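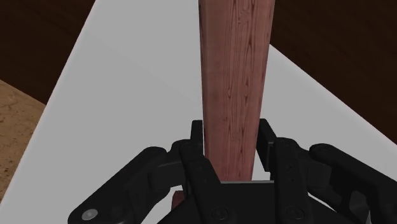 One reader wrote in to ask whether stale bread is any good once it has gone properly hard, or whether it has to be caught while it still has some give. Hard is fine. It only needs a longer soak, and it makes a firmer pudding.

## Bread pudding from old loaves

You can use white, brown or a mixture. Seeded bread works but the seeds stay noticeable. Cut away and bin the whole loaf if there is any mould on it.

**You will need**

- a stale loaf, torn up, crusts left on
- enough milk to cover
- 2 eggs
- 2 handfuls of dried fruit
- brown sugar, to taste
- mixed spice
- a good lump of butter, melted

**Method**

1. Put the bread in a large bowl and pour over the milk. Push it down with your hands. Soft bread needs 25 minutes. Hard bread can sit in the fridge overnight.
2. Squeeze a piece. If the middle is still dry, leave it longer or add a splash more milk.
3. Mash with a fork until there are no big lumps. Pour off any milk lying on top.
4. Beat the eggs and stir them in with the fruit, sugar, spice and butter.
5. Tip into a greased tin and level the top. Sprinkle over more sugar.
6. Bake in a moderate oven until the top is brown and a knife pushed into the middle comes out clean. Start checking after an hour.
7. Leave in the tin until cold, then cut into squares.

If the top browns too early, lay foil over it.

The squares keep for a couple of days in the fridge, wrapped. They also freeze well: wrap each one separately and thaw in the fridge. Cold custard goes with it, and so does a bit of sharp cheese.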